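January 13, 2022

Back on the shirt folding with the new grasp planner (Keane branch, merged last night, sorry Diarmuid, I know you wanted to review it first!). Same two-arm setup, same mauve T-shirt. I wanted to see what the grasp scorer does with a raised flap near the collar or shoulder, which is where the old one went to pieces.

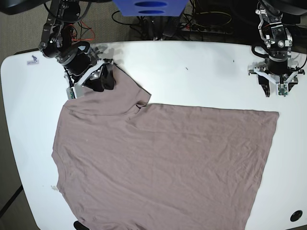
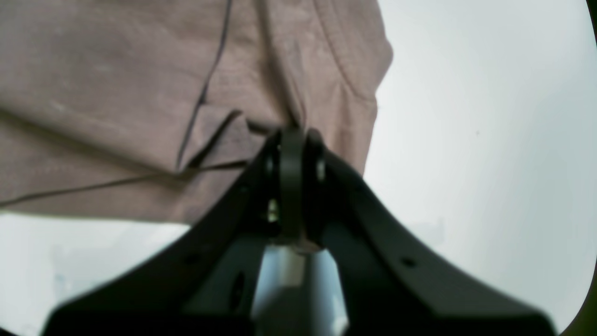

So, the scorer. It ranks candidates by edge confidence, and it keeps mistaking creases for hems. I dumped the whole candidate list for one plan and got 967 points, way too many of them along one long wrinkle. Bumped the smoothing up a notch and the next plan came out at 416, much nicer to look at, although I think we lose a bit of sleeve.

Other thing: the wrist stream and the overhead stream still don't agree on timestamps. Darragh says it's the Urnus logger buffering when both arms publish at once, and he had the same mess back in August. I've put his patch in a side branch but haven't dared run it with the arms on (tomorrow, after coffee).

Oh, and the left arm's wait state is dumb! It sits there until the right one reports a closed grasp, then replans from scratch. Should cache that. Config is under sillcombe/fold, please don't touch the gripper force value in there until I've written down what I changed.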